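Home News Campus Life Housing Archive Contact

Filed under: Residence Halls, Opinion

Mostyn Hall move-in safety checklist, with comments
By Aled Sayce

Housing at the Gunham campus says every room in Mostyn Hall was inspected before students got their keys. I asked for the form and went through it again on 6th September with Dario Dal Bello, a junior who lives on the second floor. The headings are theirs. The comments are mine.

1. Smoke alarm present and tested
Marked: Pass.
Comment: Present, yes. The "date tested" box is blank. I pressed the button and it beeped, so I have now done more paperwork on it than the inspector did.

2. Bed and mattress in sound condition
Marked: Pass.
Comment: No complaint. I'd like to know what "sound" means, as the form doesn't say.

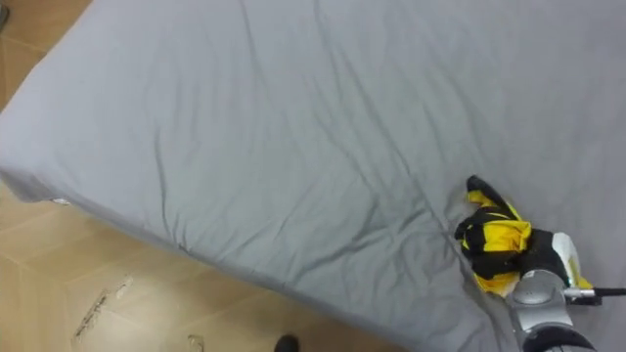

3. Window opens and locks
Marked: Pass.
Comment: Opens. The lock turns but doesn't catch. Dario reported it last December and was told it was on a list.

4. Outlets and cords
Marked: Pass.
Comment: 2 outlets for 2 students. Everybody will buy a power strip, and the handbook bans the cheap ones without saying which ones are cheap.

5. Exit route posted on door
Marked: Pass.
Comment: The map is for Ditiswood Hall. Same builder, different stairs.

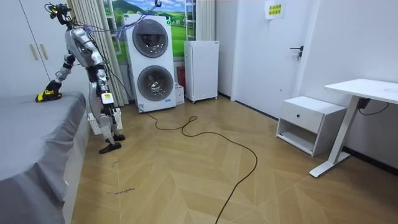
6. Hallway clear, doors close on their own
Marked: Pass.
Comment: The hallway was clear. The fire door by the east stairs stops a hand's width short unless you pull it. Fail, if it were up to me.

7. Extinguisher charged and tagged
Marked: N/A.
Comment: How is this not applicable? There is one by the elevator. The needle is in the green and the tag is current.

8. Inspector's signature
Marked: Initials only.
Comment: The same initials are on all 56 forms I was shown, and every form has the same finish time.

Housing told me the Flestirville office will "review the process." It said that last year too, when the university put 2,000 dollars into new clipboards and a training day. I've asked for a date on items 3, 5 and 6 and will print it if I get one.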